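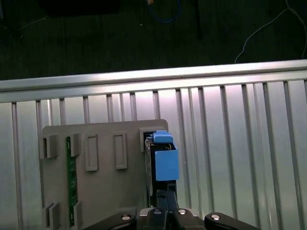
Gray fixture board against a slotted aluminum panel.

Rune study moves to Doolan Hall

2018-02-07

The Flurkik rune study group has a new meeting place. We had used the back room of the bookshop in Forodberg since the group began, but the shop is closing and the lease ends this month. Doolan Hall in Titorport has given us the upstairs room for the rest of the year. The entrance is on the side street and the stairs are steep. There is a smaller room on the ground floor, and we can switch if anyone tells Ruba Twal a few days ahead.

The format stays the same. Each meeting opens with a short grounding, then we take one rune and work through its name, its sound, the lines that mention it in the old rune poems, and what people have found in their own readings. After the break we draw in pairs. Newcomers are welcome to sit out the drawing and listen.

We are partway through the Elder Futhark and will pick up at Isa. Please read the verses for ice in the Norwegian and Icelandic poems before you come. Any translation will do. If you have two that disagree, bring both. The last discussion of Hagalaz ran long for that reason and it was one of the better evenings we have had. 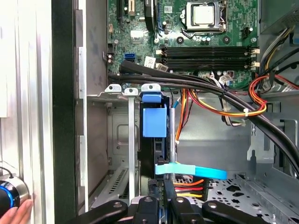

Desktop computer with the case open and the processor showing in its socket.

Berwyn Rowlands will lead the Isa meeting and the one after it. He has kept a daily rune journal for years and plans to show how he lays out a page: the rune drawn, the question if there was one, a line or two written in the morning and another added at night. He does not use reversed meanings and will say why. Those of us who do use them can argue the other side.

Several people have asked about making their own sets. We will give a full meeting to this in November, when the hall's workshop is free. You will need blanks cut ahead of time. Ash, apple and birch all carve well if the pieces are dry. Clay is fine too, and painted beach stones are easiest if you have never held a carving knife. Please don't cut from living trees in the park at Titorport. There is usually enough on the ground after a windy night.

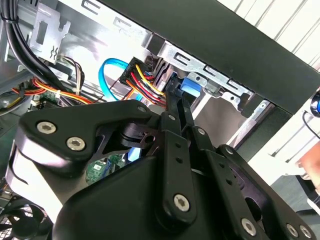 The lending box is moving with us. It holds 4 rune sets and a shelf's worth of books, and the limit is 2 items per person until the next meeting. A few books have been out since last winter. If one of them is on your nightstand, bring it back and there will be no questions asked.

The suggested donation is unchanged and goes toward the room and tea. If you can't manage it, come anyway. Bring your own cup, a notebook, and something to sit on if you don't like folding chairs. Candles in jars are allowed at Doolan Hall, but incense is not.

To be added to the reminder list, leave your name with Ruba at the door.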